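The Box with Four Rooms

I came to Niltport for a job, and I stayed because of a box. That's the version I tell at parties, anyway. The longer version has more typing in it.

The job was with Lamon, up on the fifth floor over the fish market, and what they paid me for was writing letters to people who had lost things on the ferries. You'd be amazed what people leave on a ferry! Umbrellas, sure, and phones, and one shoe. But also a cello. A wedding cake, twice in the same April. My first week I wrote to a woman about a birdcage, and she wrote back four pages (by hand, with drawings) about the bird, who was fine and living in her kitchen and had never liked the cage in the first place. I kept that letter. You weren't supposed to keep the letters.

Lodhi Street, where I rented, was the kind of street that leans. My room had a window over the bakery vent, so everything I owned smelled like rye, and I had a landlady downstairs who banged on her ceiling if I typed after ten. I typed after ten a lot. I was writing a novel back then, or I was telling people I was, and it was up to 24 pages long if you counted the title page and the two pages of possible titles.

Then the box came in.

It was item 910 on the ledger, found under a bench on the late boat, no name, no note. A plain wooden organizer, the kind you'd keep buttons in, or fishhooks, or whatever small things you have too many of. It had one big section and some little ones, and not a thing in any of them. I wrote the usual notice. I put it up on the board by the ticket window and I waited for somebody to come and claim it, and the weeks went by, and no one did.

The rule at Lamon was that unclaimed things went to Brotoder, the auction house across the harbor, and Brotoder sold them by the crate to people who didn't ask what was in the crate. I had sent off hundreds of things that way without blinking. The shoe went that way. But I'd gotten used to the box. I'd had it next to my elbow all winter, and I'd started doing this dumb thing where, every time I got stuck on a letter, I looked over and decided what should go in it.
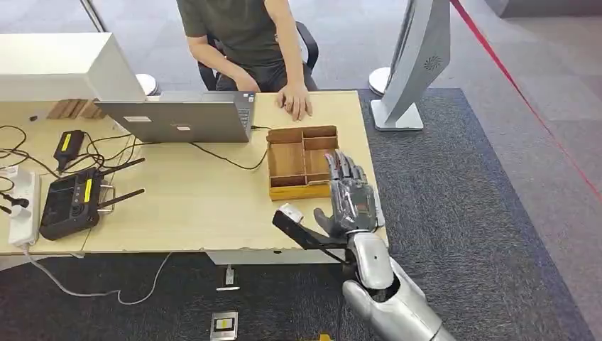
Lark Ostrander

Seeds, I thought one morning. Somebody was carrying seeds over to the islands, all sorted, and got hungry, and gave up and ate the sunflower ones. The next day it was teeth – a dentist on vacation. Then it was a kid's box, and the big section was for rocks and the little ones were for better rocks. I liked that one so much I wrote it down on the back of a claim form. I liked the dentist less, but I wrote him down too.

By the time the harbor thawed I had a drawer full of claim forms with writing on the wrong side. I had an old captain who kept a different kind of salt in each section and could tell them apart in the dark. I had two sisters who mailed the box back and forth for thirty years, and the rule was you could only ever send it with one compartment full. I had a thief who stole it for what was in it and then carried it around empty, out of guilt, looking for the right person to leave it near.

I wasn't working on the novel at all. The landlady had stopped banging. I think she missed it a little, to tell you the truth, because she came up one evening and asked if I was sick.

So I brought in my own laptop, the one with the two stickers on the lid, and I started staying late at the desk, which was bigger than my table at home and didn't smell like bread. I'd push the cable out of the way and put the box right up close and type until the market hoses started up downstairs.

And then one afternoon a man came to the window.

He was old and very neat, with a hat he held in front of him like a plate. He said he'd lost a box on the late boat. He'd been meaning to come by, he said, but he had been busy, and then he had been sick, and then he'd been embarrassed about how long it had been. He described it perfectly. Light wood, thin little walls, bigger on the one side.

I'd love to tell you that I handed it right over. What I did was ask him what he kept in it. It's a real question, it's on the form! But I didn't ask it like a form. I asked it the way you'd ask a doctor something.

He thought about it for a while.

"Nothing yet," he said. "I'd only just bought it."

I went back to the desk and stood there. I thought about the captain and his salt, and the sisters, and the thief, who would have been so relieved. Then I picked it up and carried it out to the window, and the man signed on the line. He tucked it under his arm, put his hat on, and went down the stairs one at a time. I listened to him the whole way down.

He was back in ten minutes, out of breath.

"What did you think was in it?" he said.

I told him I had a drawer I could show him. He sat down in the chair where people sit to cry about their luggage, and I got out the claim forms, and I read him the seeds. He laughed at the dentist – I was wrong about the dentist, he's one of the good ones – and he made me read the sisters twice. It got dark. The last boat went out without him on it, and he didn't seem to mind, and I walked him over to the bakery on Lodhi Street and bought him a rye roll for his dinner.

He has a shop out on the islands, which I hadn't known. Clocks, mostly, and some repairs. The box is on his counter now with the springs sorted into the small sections, and every spring he sends me a card telling me what he's moved and why. The big section is still empty. He says he's waiting to hear from me about it.

I'm on page five.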